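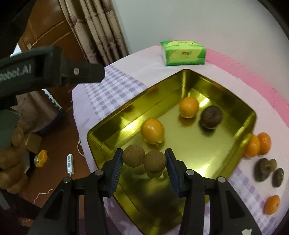
Two round brown fruits over a gold metal tray

Support > Radiation Protection > Instruments > Contamination Monitors

Portal monitor alarm setpoint after background shift
Posted by Catherine Crichton, 03/01/2021

We run a Felteo portal monitor at the exit of the controlled area at Geddes. A shielded waste container was moved into the adjacent bay, and the background on the lower detector pair went up to 275 counts per second. Since the move we have logged 11 alarms on people who were then cleared by hand frisking. The upper pairs are normal. Can I raise the alarm setpoint on the lower pair only, or does the unit need a full recalibration? Firmware is the version shipped with the unit. Background update interval is set to 8 minutes.

Answer 1 (accepted)
Aroha Nepia

Do not change the setpoint first. The alarm threshold is calculated from the stored background plus a multiple of its standard deviation. With a long update interval the stored value lags whenever the container is shifted or the bay door is opened, and the net count is wrong until the next update.

Log gross counts on the lower pair for one shift with the portal unoccupied. If they step up and down, the source geometry is changing and you need shielding or a different location for the container. If they are steady, shorten the interval, force a background update and repeat the source check on each pair.

Efficiency does not change with background, so recalibration is not required if the source check passes. Detection limit does change. Recalculate it at the new background and compare it with your release limit. Any setpoint change goes through your radiation protection manager in writing.

Answer 2
golico_user

Had the same on a Momance unit. We moved the drum and it stopped.

Answer 3
tech3149

Check the cable on the lower pair too. Ours was noisy in January.

Related questions
Hand and foot monitor fails daily source check
Choosing a check source for beta detectors
Gas flow alarm on Golico counters
How long to keep portal monitor logs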